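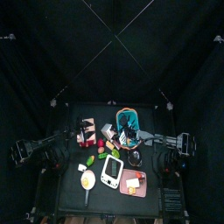 Home & Kids > Toy Storage

Play kitchen: what should go together in the basket?

Bethel Hailu
December 7, 2023
My daughter has many toy food pieces and kitchen items, and all of them finish on one black table. I have one deep oblong basket, teal with an orange rim. Now the dark utensils and a white slotted one are standing in it. The cutting board stays on the table. Is it better to put the food in the basket too, or to keep it only for utensils? I have no place for a big shelf.

Saron Abera
I would keep the utensils alone. In a deep basket the small food goes to the bottom and the child must empty everything to find one piece. For the food, please take a low box, 3 or 4 inches high, without a lid. We do so since August and my son can put things back by himself. The cutting board can stand behind the box when the playing is finished.

Lachlan Nepia
Just put it all in one, they tip it out anyway.

Abenezer Nigatu
I agree with Saron. Also wash the basket sometimes, many crumbs are collecting in ours. Long handles should go at the back, so they do not fall over the rim.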